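Small things and their boxes

Welcome to this page of our gallery. In November we started to collect pictures about one simple subject: how to put small electric things back in a box so that the next person can use them without trouble. At Mumitz we send many such parcels between the two rooms on Krūmiņa street, and a cable is always the difficult part. The shelf list has 1121 items now, and very many of them have a cord.

First comes the mouse. The box is brown cardboard with a tall lid, and the printed sheet lies inside, under the mouse. The cord is still partly outside, against the lid.

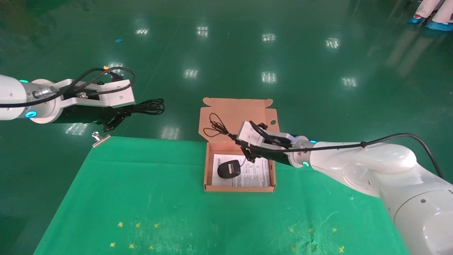
We prefer to keep the instruction sheet with the product, even if everybody knows how a mouse works. When a box comes back to us without its paper, we must print a new one, and the small text is never so clear as in the original. For the cord we use the Jidex way, as we call it between us: 3 wide loops, no hard bends, and the plug goes in last. Please do not wind it tightly around the mouse. It makes the cord weak near the body, and we had to replace 2 of them last winter for this reason.

The green cloth with yellow stars was bought at Flandano, from the end of a roll. Small black parts are easy to find on it. It makes wrinkles very quickly, so a clip at the corner is useful. 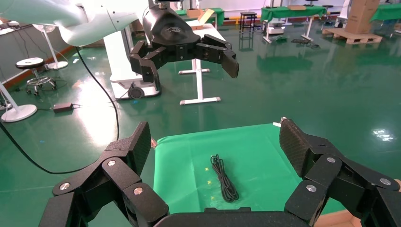

Black cable in a long, loose bundle on the star cloth. A white clip is at the far corner.

More pictures of chargers and headphones will be added to this page when they are sorted.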